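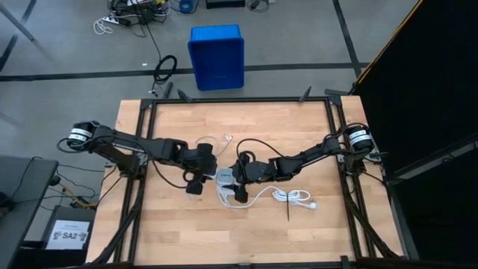
Cables on a wooden tabletop.

September
By Heloísa Frota, Gromby press office

Gromby asks for proof behind "smart saver" plug claims

MARTENS – Gromby, the household consumer group, is calling on sellers of plug-in "energy savers" to publish the tests behind their advertising or take the advertising down. The call follows a survey of Gromby members and a long exchange of letters with Groleo, the company that sells the Mirnero plug.

The Mirnero is a small box that goes into a wall outlet and is left there. According to its packaging, it "calms" the current in the home and cuts the electric bill "from day one." Gromby asked Groleo in the spring what was being calmed, how this was measured, and in what kind of home. The company's first reply was a brochure. Its second reply was the same brochure with a cover letter.

"I read it twice to be sure I wasn't missing a page," said Daiane Conceição, head of product complaints at Gromby. "There are graphs with no numbers on them. There is a line going down, and a happy family next to it. If a member sent us that as proof of a fault, we would ask them to try again."

What members told us

Gromby sent its questionnaire to 1,271 members who had said they owned a plug-in saver of any brand. It received 1,037 usable replies. Most who replied could not say whether their bill had changed. Of those who did report a lower bill, many had also replaced a refrigerator, changed their rate plan, or had a grown child move out during the same months. Some reported a higher bill and blamed the weather.

Gromby does not claim that this survey proves the plugs do nothing. Members chose whether to answer, nobody checked their meters, and people who feel cheated may be more likely to fill out a form. The survey does show how hard it is for a buyer to tell, and Gromby suspects that sellers are comfortable with that.

The group also looked at the usual explanation given for these products, the so-called power factor. Correcting power factor can matter to a factory that is charged for it. Home customers are normally billed for the energy they use, and a box that tidies up the power factor leaves that part of the bill where it was. The Mirnero brochure mentions power factor on its back page and doesn't say which customers pay for it.

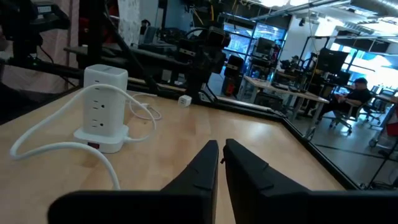

A white tower-style power strip with outlets stacked up its side.

Old advice, with limits

Gromby is almost as doubtful about some of the advice handed out for free. Members are told every winter to unplug everything, as if a phone charger were emptying the family savings. A charger with nothing attached to it uses very little. An older TV box or a game console left in a ready state can use a good deal more, and an electric heater or a clothes dryer will outrun all of them in normal use.

A power strip with a switch is a fair way to shut off several devices together, provided somebody remembers to flip it. It saves nothing by being plugged in. Strips sold as "eco" deserve the same questions as the Mirnero: what does it turn off, when, and how much does it use itself?

Safety gets less attention in the ads than savings do. Gromby repeats its standing advice that heaters should go straight into a wall outlet, that one strip should never be plugged into another, and that a cord that feels warm should be taken out of use.

"My mother has a drawer of these gadgets," said Anselmo Godoy, who answers the Gromby advice line. "Every one of them came with a promise. I borrowed a plug-in meter and we went through the house one afternoon. The old freezer in the garage was the problem. It was keeping two bags of peas cold."

What Gromby is asking for

The group wants every seller of a plug-in saver to publish a full test report, with the name of the lab, the type of home or load tested, and the energy used with and without the product. It wants the figures given in kilowatt-hours, the unit printed on the bill. "Up to" claims should come with the typical result beside them, in type of the same size.

Gromby has given Groleo 6 weeks to send the material. In a short statement, Groleo said that it "stands behind the Mirnero experience" and that its customers "notice the difference." It did not say what the difference was.

"I would be glad to be wrong," said Gopinath Gounder, who reviewed the brochure for Gromby. "If there is a report, send it, and I'll read it with an open mind. But I have been waiting since spring, and a real test result is not a hard thing to put in an envelope."

Members who bought a plug-in saver and want their money back should keep the receipt and the packaging, including any leaflet with a savings claim on it, and write to the seller before the return period ends. Gromby has a sample letter that can be sent by mail on request. The group also lends plug-in meters to members in Martens. There is a waiting list.

Press contact: Dalva Barros, Gromby, Martens. Copies of the questionnaire and the letters to Groleo are available to reporters on request.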